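Jatow Publishes House Rules for Robots That Have Not Yet Met a House

New guideline, called Zullalar, sets out what a household robot should be able to show in simulation before it gets near anyone's good chairs

FOR RELEASE IN MAY

Jatow, which writes working guidelines for people who build and test robots in simulation, today released Zullalar, a set of good practice rules for simulated household tasks. It runs to 8 chapters and replaces an earlier draft that reviewers described, fairly, as long.

The rules cover how a test is set up, what gets recorded, and which words a team may use afterward when it tells the world how things went. 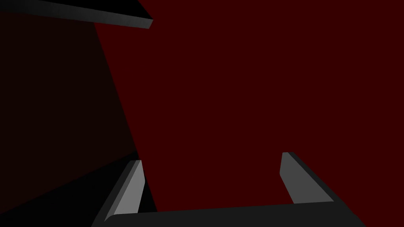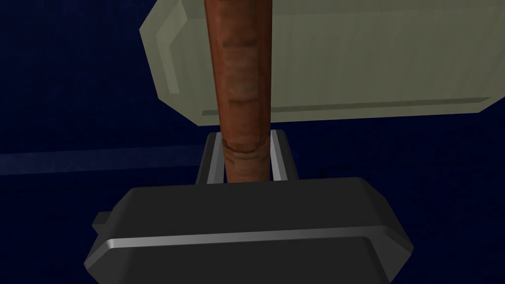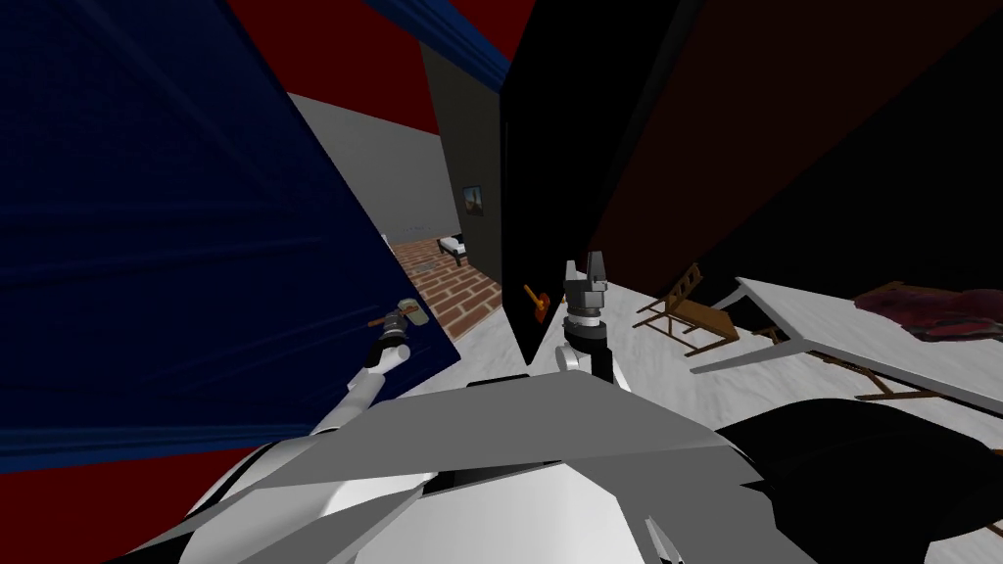

Simulated work under the Zullalar rules. First: an open gripper against a red surface. Second: a hammer handle between the fingers. Third: both arms raised among the household furnishings.

"Most arguments about robot testing are arguments about the word 'worked,'" said Apolline Courtois, lead editor of the guideline. "One team means the gripper closed. Another means the job got done and the room survived. We had 578 comments on the draft, and a good share of them were people discovering they had been using the same word for different things for years. It was a very polite few months, considering."

Zullalar deals with the problem by retiring the word. Results are to be reported against 6 named stages: approach, contact, grip, move, release and clear. A run that gets through the first three and then stalls is written up as a run that reached grip. It may not be called a partial success, a promising result or, as one submitted report had it, "a success in spirit."

Other requirements in the guideline include the following.

Views from the gripper are to be kept alongside a wider view of the same run. A close view shows what the fingers are doing and very little else. A wide view shows the furniture. Teams that keep only the flattering one will be asked for the other.

The state of the room is part of the result. If a chair or table is on its side in the record, the report must say whether it was placed that way for the test or ended up that way during it. "Unclear" is an allowed answer, but it has to be written down and signed.

Tools are to be named in the test plan. A plan that says "object" where it means "hammer" will be returned.

A task must be run 1,000 times before a team may quote a rate. Below that, teams may list what happened, run by run, and let readers draw their own conclusions. Failed runs stay in the count, including the ones that failed for embarrassing reasons.

Simulation results are to be labeled as simulation results everywhere they appear, including slides, and including the slide that is only up for a second.

The first outside group to work through the full text was Moulin, a small developer of control software for two-armed robots. Its test lead, Candela Bravo, said the experience was useful and only occasionally humbling.

"We thought our records were in good shape," Bravo said. "Then we reached the chapter on describing the room. We had page after page on finger position and one line on the furniture. The line was 'furniture present.' We have since improved the line."

Moulin has asked for one change in the next edition – a shorter form for tests that are repeated with only the starting position altered. Jatow has agreed to look at it and has declined to say how quickly.

Zullalar is voluntary. It doesn't certify robots, it doesn't replace any safety law, and following it does not mean a machine is ready for a real kitchen. Chapter 7, on moving from simulation to physical trials, says as much in its opening sentence and again in its closing one, at the request of several reviewers who have met marketing departments.

The guideline is free to read and copy. A checklist version is included for teams that would like to start before finishing the whole document, and Jatow accepts that this will be most of them. Reporting templates have been prepared by Bametti, which also hosts the comment archive. Names have been removed from the comments. The tone has been left as it was.

Comments on the first edition can be submitted through the Jatow website. Please cite the chapter and paragraph. Comments reading "see my previous comment" will be matched to the previous comment where possible.

About Jatow
Jatow writes and maintains plain-language guidelines for robot testing. It does not build robots, sell robots or rank them.

Media contact: Apolline Courtois, Jatow press desk. Calls are answered until 6 p.m.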